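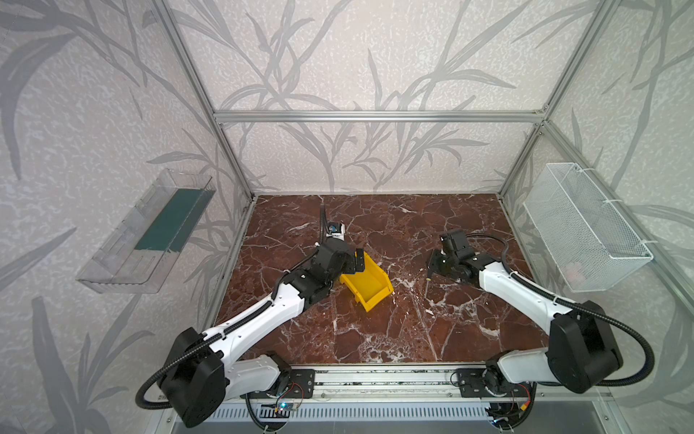
Notes, small parts storage talk. 20 min, leave 5 for questions. Slow down!!

Hi, thanks Ivana for the slot. Who I am, quick. Run stores at Govach, before that the repair counter at Brekside.

Start with the yellow one. Open-front stacking bin, sloped lip. Everyone in the room has used one. Ask for hands: who has labeled theirs? Who labeled them this year? (wait for the laugh, don't fill it)

Main point, say it early: bin goes where the hand goes. Stop sorting by part number. Sort by what gets picked together.

Our numbers. 2625 part lines when I took over. 800 of them moved in the last year. Rest was just sitting there at elbow height, best spots in the building. Moved the dead stuff up top, took 2 weekends, Pieter still not speaking to me about it.

Lip faces the picker. Sounds dumb. Walk your own racks tonight and count how many are turned wrong. On a bench, angle it a little toward whichever hand picks.

Color. We use yellow for fasteners, thats it, one color one meaning. Brekside had five colors and no key, Kevser kept the key in her head and then she went on leave. Tell the December story if time, otherwise skip.

Filling: stop below the lip. If it spills when you pull it you've overfilled. Small stuff in a divider, not a cup inside the bin, cups walk off.

Labels on the front lip, big type. Part name first, number under. Tuncay wants barcodes, fine, barcode goes on the right, dont let it eat the name.

Two-bin system: front one empties, back one slides forward, empty goes to the refill shelf. Empty bin IS the order. No form. Took a month before people quit leaving empties on the bench.

Bench surface. Keep it clear, one bin out at a time for the job you're on. Light colored parts on a busy veined top are hard to find, put a plain mat down.

Cost slide, go fast, they have the handout.

Ask: pick one shelf. Only one. Pull everything, put back what you used this month, see whats left on the floor.

Questions. If Ferhat asks about the carousel units, say talk to me at the break. Coffee is at 10:40, back of the hall.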